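Slasher, the Doctor and me: a winter with the Flambridge mummers

By Angus Stubbs
December 2025
14 comments | Share this

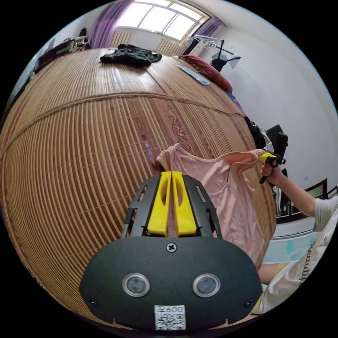

Prulter Magazine — Customs & Festivals desk

I was asked to be the back end of the horse. I want to get that in early, as my mother has been telling people I had a speaking part, and for most of November I didn't.

If you grew up somewhere that has mummers you can skip this bit, but for the rest of you: a mummers' play is a short, loud, rhyming play done around Christmas by people who mostly can't act, in places that mostly aren't theatres. Two men have a fight. One of them gets killed. A doctor comes in, boasts about himself for far too long, gives the dead man a drop of something out of a bottle, and up he gets. Then someone comes round with a hat. The whole thing can be over in ten minutes, or twenty-five if the Doctor has been in the pub first.

The names change from village to village. Plenty have Saint George or King George, and he might be up against the Turkish Knight, or Bold Slasher, or some captain whose name has been mangled over the years into something no captain ever answered to. Father Christmas often comes on first to clear a space, "welcome or welcome not", and there's quite often a Beelzebub with a club and a frying pan, who has nothing to do with the story and doesn't pretend to.

I'd always assumed it was ancient. Everyone assumes that. You're told it in the pub with great confidence: pagan, druids, death of the old year and birth of the new, the sun coming back. I believed it, and I said it out loud to my own children while standing in a car park in a paper hat. But I've been reading up, and the written evidence for the play as we know it doesn't go back much before the eighteenth century. There was mumming before that, in the sense of people dressing up and going about at Christmas making a nuisance of themselves (there were laws against doing it in masks at one time), but no sign of the Doctor and his bottle. The people who study it now are pretty firm that the pagan stuff was laid on top by Victorian and Edwardian writers who very much wanted it to be there.

Was I disappointed? A bit, yes. I went off it for a day or two. Then I went to my first practice and forgot all about the druids, as I was bent double under a blanket.

We practise in the upstairs room at the Gill, which is our pub, at the bottom of the hill of the same name. It's got a low beam right where you want to swing a sword, and every Saint George for years has hit it. There are dents. The swords are wood, the shields are dustbin lids, and the script is four sheets of typing, photocopied so often that some of the words have closed up altogether. For years our Slasher has said "my head is made of iron, my body's lined with steel" and then a third line that is just a sort of roar. I asked what the line was. Someone held the sheet up to the light. We've kept the roar.

There are six of us in the side, if you count the horse as two, and I do. The horse isn't strictly part of the play. Down in Cheshire they have a proper one, with the soul-cakers, a real skull with a jaw that snaps, and in Kent there's the hooden horse, and in South Wales of course there's the Mari Lwyd, which goes from door to door and has a rhyming contest with whoever's inside to see if it can get in. Ours is a head on a pole and a brown blanket, and it came in because a few winters back we had one person too many and no one liked to say so.

I'd like to say something about the clothes, because they are what people remember. The old way in a lot of villages was strips of rag or paper sewn all over your coat, so that you came in looking like a hedge, and strips hanging off your hat so that your face was hidden. It was supposed to be bad luck if anyone recognised you. You can see the point when you think about who was doing it: farm lads, short of work in the middle of winter, going up to the big house to ask for money in a way that wasn't quite begging. With your face covered you could be cheeky to the man who paid your wages. Some sides still do it like that and it looks tremendous by lamplight. Others went over to proper costume, red tunic for George, top hat for the Doctor, black face paint for some of the rest, and that last one has been the subject of a lot of argument in the folk world in recent years. Most sides I know of have moved to other colours. Ours wear strips. Mine are wallpaper samples and they rustle so badly that I can't hear my cue.

The first performance is outside the Gill, about a week before Christmas, and it's always a mess and everyone loves it. We had 60 people this time, by the landlord's reckoning, and a dog who took against the Doctor. Then we go round. The bottom of town first, then the almshouses, then the long pull up to Prulter, where they used to have a side of their own and still think theirs was better. They may be right! Their Doctor used to claim he could cure "the itch, the stitch, the palsy and the gout", same as everybody's, but then he had another eight lines about a magpie that I've never found in any other text, and the last man who knew the whole of it has moved to be near his daughter. I wrote to him. He sent back four lines and a drawing of the magpie.

After Prulter there's Sternarov's, the bakery, where we do the play in the yard among the bread trays. This has become my favourite stop. The family came over two generations ago, and old Mrs Sternarov told me that where her grandmother lived they went round at the New Year too, with a goat — a man dressed as a goat — and that the goat fell down dead in the middle of the floor and had to be got up again with singing and a bit of money. I nearly dropped my bun. So there it was, a death and a getting-up, at the same dark end of the year, at the far side of Europe! I know, I know, I've just spent a paragraph telling you off about druids. The sensible explanation is that people everywhere like watching someone fall over and get up. It's still a lovely thing to be told in a yard at night with your hands round a hot bun.

You'll have guessed by now that I got my speaking part. Our Beelzebub put his back out two days before the Prulter trip and they looked round for someone with a loud voice and no pride. It's a short speech, "In comes I, Beelzebub, over my shoulder I carry my club", and I'd heard it every winter since I was a boy, so you would think I could manage it. I got as far as the club. I then said the frying pan line twice and left. A woman at the front told me afterwards it was very powerful.

The money goes where it's gone for as long as anyone has kept a note of it, which is half to the winter fuel fund and half over the bar. In a decent year the hat takes some 200 pounds. I was shocked by how much of it is still cash, seeing as I can't remember when I last had any on me, but people seem to put a fiver by. There was talk of a card reader. Saint George said he wasn't being killed in front of a card reader and the matter was dropped.

People do ask if it will last. I don't know. When I looked through the old parish magazines there was a piece from more than 100 years ago saying, very sadly, that the Flambridge play was nearly finished, the young men had no interest in it, and this would probably be the last winter. Then there's a gap for the first war, and after it there they are again, with a Doctor who got told off for his language. It stopped for good in the thirties and was started up again in the seventies by some teachers and a man with a tape recorder, so you could say we're a revival. A few people sniff at that. But it's been going longer since the revival than most things in this town have been going at all, and my own dad was the Turkish Knight in the second year of it, in a curtain.

If you want to see one yourself, and you should, most of them turn up between the middle of December and Twelfth Night, with Boxing Day the busiest. There's a good lot in the Cotswolds and in Hampshire, and some in the north that do theirs at Easter instead and call it pace-egging, with much the same fight and much the same Doctor. Get there early, stand near the front, and take coins. If a man in rags asks you for room, give him some, as he can't see where he's going. Boo the Knight. If the Doctor picks you out and asks whether you've ever had the gout, say yes, it's quicker.

We finish on Twelfth Night, back at the Gill, and that one's just for ourselves and whoever's in. Everyone swaps parts. I've put my name down for the Doctor. I've got the top hat already, and I'm four lines into the magpie.

Share (31) | Comments (14)

Contact the magazine | © Prulter Magazine 2025 | Back to top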